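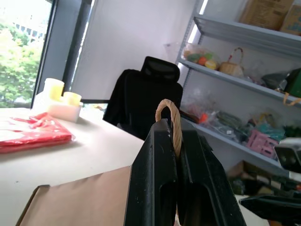 Section 6: Teaching the bag routine

By now you should have both arms clamped down, the wrist cameras talking to the Cudik console, and (we hope) a cup of tea within reach but well away from the workspace. If you haven't finished Section 5, please go back and do the camera check first. I know it's tempting to skip ahead, and I've done it myself more than once, but the bag routine leans on those cameras more than anything else in this guide.

Paper bags are a lovely thing to teach. They're cheap, they don't mind being dropped, and every one behaves a little differently, so the arms get a proper workout. You'll teach two moves here: picking a bag up by its handle, and reaching in through the mouth to take something out.

What you'll need

- One or two kraft paper bags with twisted paper or cord handles. Flat glued tape handles are covered in Section 9.
- A few light, brightly coloured items to go inside. Toy fruit is ideal.
- A clear patch in the middle of the table. Anything you'd like to leave out can live along the far edge.

6.1 Handle pickup

1. Stand the bag upright where both arms can reach it comfortably, with the handles pulled up.
2. On the console, choose Teach, then Bag, then Handle. The arms will move to their ready position. Keep your hands back until the tone sounds.
3. Take hold of the leader grips and bring one gripper down over the top of the loop, nice and slowly.
4. Close on the cord with the tips of the fingers. If it slides down toward the slots, open up and try again.
5. Lift until the bag just clears the table, hold for a slow breath, and lower it.
6. Press Save. Repeat until the counter reads 36, moving the bag a little each time and turning it now and then.

Note: Grip force is set to 60 out of the box, and that suits most cord handles. If you're using a thin string handle you may want to bring it down a touch, and if the bag slips, bring it back up in small steps.

CAUTION: Keep the bag and its contents under 700 g for this routine. The arms can manage more in other positions, but a swinging bag is harder on the wrist than you'd think.

6.2 Reaching in

This is the fiddly one, so give yourself a bit of time and don't fret if the first few tries are a mess. Mine certainly were, and Wael Mansour, who wrote most of the console software, tells me his were worse.

1. Put one item in the bag and lay the bag on its side, mouth toward the arm that will do the reaching.
2. Choose Teach, then Bag, then Reach In.
3. Bring the other arm over first and let its fingers hover above the paper, ready to steady things.
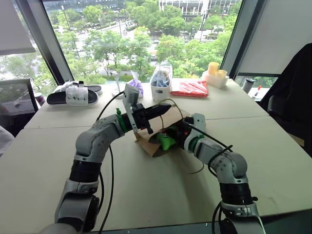 4. Ease the reaching gripper into the mouth with its fingers only part way open. Fully open, they'll catch on the rim and push the whole bag away from you.
5. Close on the item, pause, and draw straight back out the way you came.
6. Set the item down, release, and press Save.

Note: If the handle falls across the opening, leave it there for some of your demonstrations. The arms will meet that sooner or later, and they may as well learn it from you.

CAUTION: Check the cable runs before every session. A loop of slack on each arm is fine and quite necessary, but no cable should be able to snag on the bag or the table edge.

6.3 Trying it out

1. Return the bag to the middle of the table and choose Run, then Slow.
2. Rest one hand near the stop button, please, every time.
3. Let the routine play through 2 times at Slow before you move up to Normal.
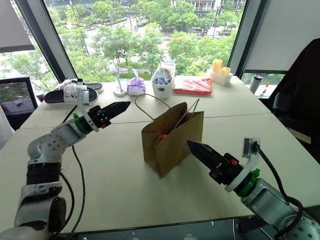 Fig. 6-3. Bag standing upright between the two grippers.

If the arms stop short of the bag, the usual culprit is the light. Lower the blind a little if the window is bright, run the camera check again, and have another go.

Comments

Hala Mahrous: Dropping the grip force fixed my torn handles, thank you! Could the colour of the bag matter? My white ones are hopeless.

Kaiwen Hou: Hala, try a darker mat underneath. Worked for me with the Asden mat.

Lahcen El Fassi: Step 4 of reaching in should be in bold. Chased a bag halfway across the table before I read it properly.

Related sections
Section 5: Wrist camera check
Section 7: Folding tea towels
Section 9: Tape handles and other awkward bags
Using Jokard leader grips with your Cudik kit

Questions? Write to the Cudik help desk through your account page. | © Cudik | Back to top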